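Monday, late evening

It is raining again in Wirville and I have the window open a little, to hear it on the roof of the bicycle shed. I should sleep, but I promised myself to write in English four evenings a week and last week I wrote only one.

Today was my first evening with the choir. I have thought about it since April, when I saw the paper in the bakery window: "Singers wanted, all voices, no test." I took a picture of the telephone number and then I did nothing for a long time. I told myself that my English was not ready, but one does not need much English to sing in Latin. I was afraid of the coffee break, I think.

The choir sings in the old school on Haddad Street. I came too early, so I walked two times around the building in the rain. When I went in, a tall man was putting out the chairs and he gave me four of them to carry before he asked my name. This was Dwayne Rosenthal, the conductor. I liked it that I had something in my hands. He asked me what voice I am and I said "low," and he laughed and said that low is very welcome, they have 18 sopranos and he cannot hear himself think.

So I am an alto now. I sat in the second row between a woman who marks her music with a purple pencil and a younger one who has a terrible cold and should have stayed at home. We started with breathing. We had to breathe out on the sound "s" while he counted to 30, and I came only to the middle. At home we never did such things. My father sang all his life in the church in our village and he only opened his mouth.

After this we sang a short piece by a composer from Jilbridge, who I did not know. It is a song about a river. The altos have almost the same note for one whole page, and then suddenly there is a jump, and every time I jumped to the wrong place. The purple pencil lady put her finger on my page and showed me where to listen to the tenors. It helped. The last time we sang it I found the note, and I felt it in my chest like when a key goes in the right lock.
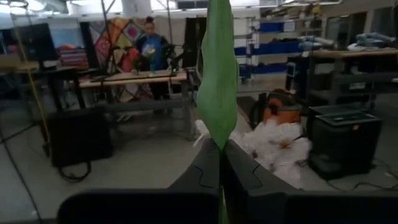

In the coffee break I stood with the cup and prepared a sentence in my head, as always. Then somebody asked me where I come from, and I did not need my sentence. We talked about buses. The bus to Stindthorpe goes only until nine now, and there are people who must leave before the last song because of it. I said I walk home, and they were jealous.

I made one mistake. I said "I am very exciting to be here." I heard it the moment it was out. No one laughed, but I became red, and all the way home I repeated "excited, excited" with my steps.

The concert is in the winter. I must pay for the folder next time and bring black clothes for the list, I did not understand which list. I will ask. I also want to call my father on the weekend and sing him the page with the jump, if I can still find the note by then.

Tomorrow: buy a pencil, bring back the library book, write to the landlord about the heating.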